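Die Bücherei in Nellside soll kürzer öffnen

Seit November schließt die Zweigstelle in Nellside an drei Tagen in der Woche schon mittags. Die Verwaltung in Ratville begründet das mit den Ausleihzahlen: 2.449 Medien im letzten Quartal, deutlich weniger als früher. Ich halte das für den falschen Maßstab.

Wer nachmittags dort war, weiß, dass die meisten Leute gar nichts ausleihen. Sie lesen Zeitung, machen Hausaufgaben oder füllen am Tisch Formulare aus. In keiner Statistik taucht das auf.

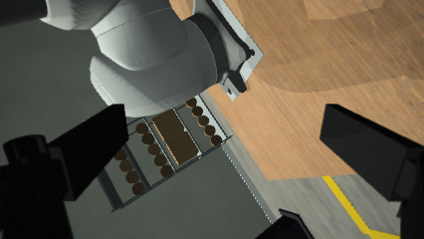
Gespart werden durch die Kürzung nach Angaben der Stadt fast 49 Arbeitsstunden im Monat. Das ist nicht wenig, aber der Betrieb des Gebäudes kostet weiter dasselbe. Geheizt wird trotzdem, und die Miete läuft.

Ein Kompromiss wäre möglich. Senport hat vor Jahren die Vormittage gestrichen und dafür bis 19 Uhr geöffnet. Vormittags sind die Schüler ohnehin im Unterricht, und Berufstätige kommen erst nach Feierabend. Ich würde das auch hier versuchen, zunächst für sieben Monate, und dann die Besucher zählen statt der Bücher.

Kumudini Paul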